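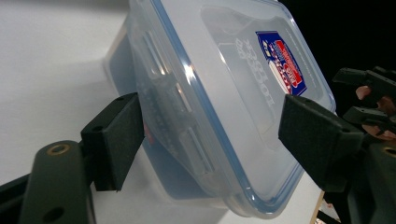

What is the gasket in a food container lid for?
It fills the small gap between the lid and the box, so that soup stays with the soup and the smell of onion stays with the onion.

Treltley Evening Program, Kitchen Storage Basics
Handout 3: Lids, Gaskets and Clips
Revised July 2021

Bring this sheet to class, along with one container you own that still has its lid. If you have none, you are exactly who the course was designed for.

1. How the thing closes
A clip-lid box has two parts doing the work. The gasket is the soft rim that sits in a groove around the lid. The clips are the flaps along the sides that fold down over the rim of the box and pull the lid onto the gasket. Leave one clip up and you have a box with a decorative hat.

Close opposite sides in turn. Going around in a circle tends to lift the far corner, and you will find out which corner in your bag.

2. Cleaning the groove
Most of the complaints we heard in June ("my clean box smells") come down to the groove. Where the maker says the gasket comes out, ease it up at a corner with something blunt. A spoon handle is fine. A knife is how people end up buying gaskets.

Wash gasket and groove with dish soap, rinse, and let both dry fully before putting them back. Press in the corners first, then the long sides. If it bulges, it is twisted; start over.

3. Filling
Leave some headroom for anything going in the freezer, about a finger's width in a small box. Liquids expand whether or not you were in a hurry. Let hot food stop steaming before you clip the lid, but don't leave it out all evening – the refrigerator can cope with slightly warm rice.

4. Sizes for the exercise
We use two sizes from the class shelf, marked 418 ml and 1000 ml on the Zestano list. The smaller takes one lunch. The larger takes up to four servings of beans, depending on how your household feels about beans.

5. Homework
Do the water test at home. Fill your container halfway, clip it shut, dry the outside, and turn it over above the sink for one minute. Write down where any drip appears, then clean the gasket and try again. Please do this over the sink. Last term's notes include the words "over the laptop."

Next handout: labels, dates and the back of the freezer.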